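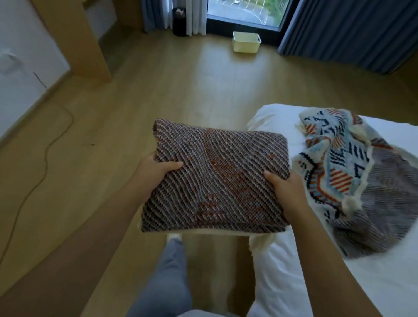
Blanket drive at Zeleke guest house brings in 201 for winter

2018-09-30
By the Wivero news desk

12 shares | 4 comments

The Zeleke guest house in Wivero has collected 201 blankets for its winter lending shelf, and staff spent the past week unfolding, checking and refolding them on the beds upstairs before they go out to households in town.

The lending shelf opened in June as a small cupboard near the front door. Anyone living in Wivero can borrow up to three blankets at no charge and keep them until spring. The house asked for donations at the end of the summer, and bags began arriving within a day. By the time the drive closed, the hallway was full and two of the guest rooms had been taken over for sorting.

Knitted blankets with a fleece backing made up the largest group. They are popular with borrowers and hold heat well in older houses with drafty windows, but they take up a lot of room. A fleece-lined blanket that has been folded in a hurry can be twice as thick as one folded with care, and it slides off a stack easily.

The guest house has settled on one method for all of them. The blanket is shaken out over a bed and laid flat, knit side down, so any loose threads or thin patches in the lining can be found. It is then folded in half the long way, with the fleece inside, and folded again until it fits the width of the shelf. The patterned side stays on the outside. Borrowers can pick one out by sight, and the shelf does not have to be pulled apart each time.

Beds turned out to be the best place for the work. The dining table was tried first and was too narrow for the larger pieces, which hung over the edge and pulled themselves to the floor. A plain white sheet is kept on each bed during sorting. Dark lint and pulled yarn show up against it, and the sheet can be washed at the end of the day.

Most of the donated blankets were in good shape. Those with open seams were put aside for mending, and a few that were too worn to lend will go to the Volel animal shelter, which uses them in its kennels. Blankets with a strong smell of storage were aired on the back porch and washed on a cold cycle. Staff do not tumble dry the fleece-lined ones, as high heat can leave the backing stiff and matted.

Hesum, the dry cleaner on the main street, cleaned the wool pieces free of charge. The guest house paid for the rest of the laundry itself and put the cost at around $200, mostly detergent and water. It had set aside $500 for the whole drive, and the money left over will be spent on a second set of shelves for the back hall.

The shelves are needed. The cupboard used in June is already full, and the blankets that do not fit are stacked on chairs in one of the sorting rooms. The guest house wants that room back before the first bookings of the fall season. The new shelves will be deeper than the old ones and open at the front.

Borrowing works the same way as before. Visitors sign the book at the desk, write down how many blankets they are taking and leave a phone number. No proof of address is asked for. Blankets should come back clean and dry, but they do not need to be folded, and a bag is provided for carrying them home. Anyone who cannot get to the house may ask a neighbor to sign for them.

The house is not taking more blankets at this time. It still has use for large cotton bags with handles, plain bed sheets in any size, and sewing thread in dark brown, gray and cream, the colors most often needed for repairs. These can be left at the side entrance in the morning. Pillows and comforters cannot be accepted, as there is nowhere to store them.

The lending shelf is open every afternoon through the end of winter.

Share this story | 4 comments

Contact the news desk | Copyright 2018 | Back to top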